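March, notebook 2, carried on from the page with the coffee ring.

Drift again. Dehua's remote interview came back as two local tracks, his and the guest's, and by the end of the hour the guest was answering questions slightly before Dehua had asked them. Makes her sound very sharp. Makes him sound like a man reading from a list, and he's annoyed about it.

Both ends claim 48k. Both ends are lying a bit, as sound cards do, but the guest's laptop lies more. I lined up the claps at the start, then looked for the clap at the end. There was no clap at the end. **Get people to clap at the end.** It's on the guest sheet in bold and has been since Liudmyla wrote it.

Tried:

- Torora's auto-align. Matches the first few seconds beautifully and then takes no further interest.
- Cutting the guest track at every pause and nudging by hand. Works. Took all morning and I'd like it back.
- Stretching the whole guest track to fit, using a cough that both mics caught near the end. Best result so far. Slight warble on long vowels at the default setting, gone at the slow one.

Junhao thinks we should give up on local files and trust the call recording. Played him the call recording. He has withdrawn the suggestion.

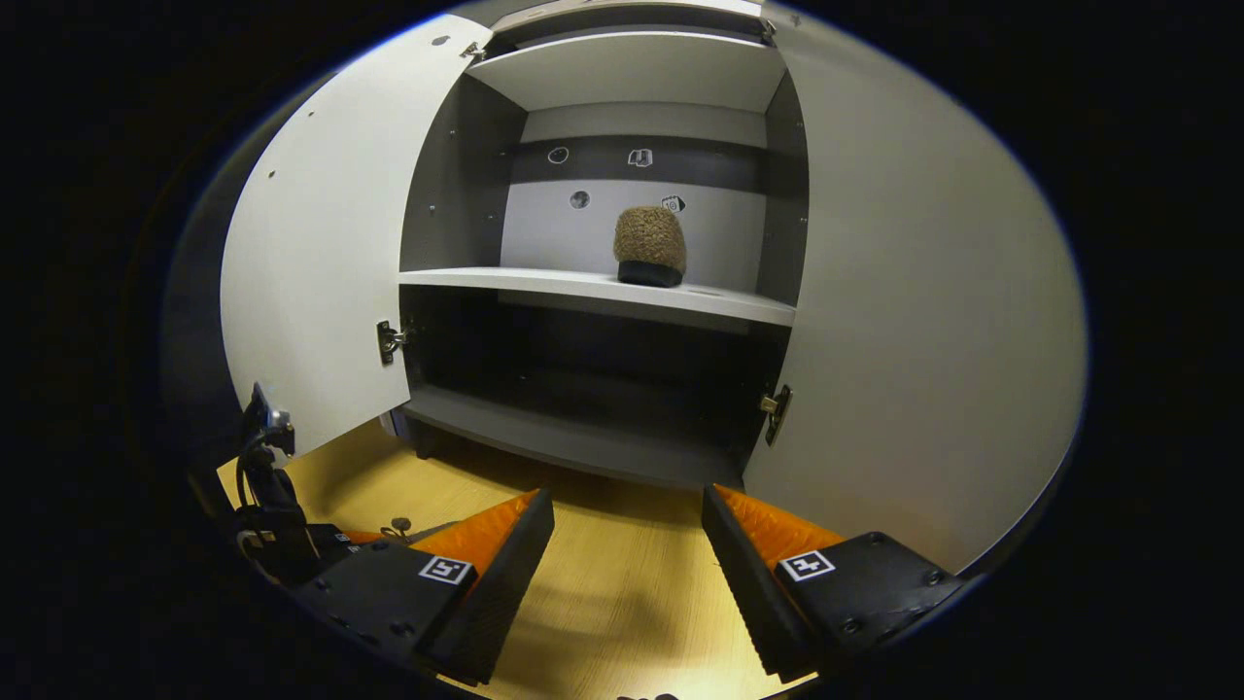
*White cabinet, doors open, woolly cap on the shelf*

After lunch: the uploader. Ren sends the guest's audio up in chunks while they talk, so that if the browser dies we keep most of it. Boyang has it working on everything except his own phone. On a bad line it holds chunks back and retries, fine, but the list of waiting chunks stops at 1,000 and then it drops the oldest without a word to anyone. The oldest is the introduction. We have an episode with no introduction in it and a guest who is never named.

Changed it to write to disk when the list fills up. Boyang to check what happens when the disk is full too. I suspect I know.

Headset test, for the page we send guests. Jinlong read the same paragraph about canal boats into every one we own. Notes as I wrote them:

- Fulard, wired: good. A bit boxy, easy to fix.
- Fulard, wireless: sounds like the wired one phoning from a lift.
- laptop mic, lid half shut: no
- laptop mic, lid open, duvet behind: better than the wireless Fulard, which is depressing given what we paid

Level on take 11 is low because he'd leaned back. Take 12 is the same paragraph in what he says is his radio voice. Keep it out of the comparison. Keep it somewhere, though.

Still to do

- end clap as a pop-up in Ren, with a button they have to press before it lets them leave
- ask Liudmyla if the stretch can run on upload, slow setting only
- re-record the missing introduction (Dehua, grudgingly)
- tell Junhao the echo on his test was his own speakers -- he has been blaming the code since the morning

Cough is at 58:40 on Dehua's track if anyone needs it again.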